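Okay, the Dalen forum finally posted its moderation log and I have been reading it all evening. 485 removals since June, every one with the rule it broke written next to it!

1/ Some background - Dalen is small, maybe you know it from the Podometti days. It used to be that a post vanished and you got a gray line saying "removed." No rule, no appeal, no date.

2/ Now you get the rule number, the moderator's note, and a button to ask for a second look. 87 people used the button. The log shows how each one ended, including the ones where the mods changed their minds.
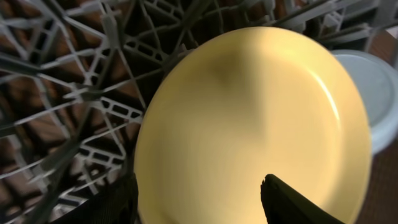
3/ My favorite part is the time limits. A suspension has to have an end date, and it can't be longer than 2000 hours. Odd number, I love it, I want to know who picked it.

4/ Cokine still does open-ended bans and Ahn won't even say how many. So please, borrow this!

5/ Only 2 complaints from me: the log isn't searchable, and Rule 9 ("general tone") is way too loose. Already wrote to them about Rule 9. Will post here if they answer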